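View This Article in Fomari Quarterly

Quiet Hours: How One Hotel Group Is Rethinking the Night

With 463 rooms under review, Korum is making sleep a matter of policy

Hotels have long competed on location, breakfast and price. Korum, which operates properties in Viltodside and along the northern coast, has spent the past year on a less visible part of the stay. Its sleep program, approved last November, sets common standards for noise, light, bedding and temperature in every guest room the company manages.

The program began with complaints. A review of 3000 guest comments found that poor sleep was mentioned more often than any other concern, including parking. Corridor doors were the leading source of trouble, followed by ice machines and thin curtains.

Starting With the Doors

Korum engaged Diekmann, a building services firm, to replace door closers and seals at 2 of its oldest properties. The work covered 600 doors and was completed one floor at a time so that the hotels could remain open. Housekeeping carts were fitted with softer wheels, and service on upper floors now begins an hour later.

Curtains proved more difficult. Full blackout lining darkened the rooms as intended, but guests on early schedules reported oversleeping. The company settled on a lined curtain with a separate sheer panel, and it instructed front desks to offer wake-up calls at check-in, a practice many locations had dropped.

The Return of the Bedside Clock

Room clocks were removed from most Korum properties a decade ago, when guests were assumed to prefer their telephones. The new standard brings them back. Each model must be silent, readable without a bright display and simple to set. Staff are required to confirm that no alarm remains active from the previous stay.

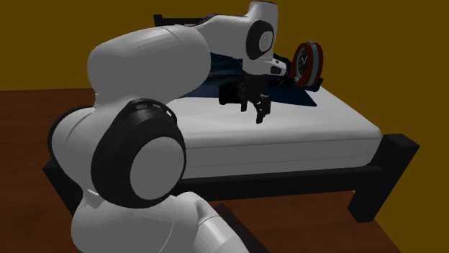
What Comes Next

The remaining properties will be assessed in the coming year, beginning with those nearest the Viltodside rail line. Window glazing will be considered separately, as several of the buildings are subject to local preservation rules. Room rates will not change during the assessment period.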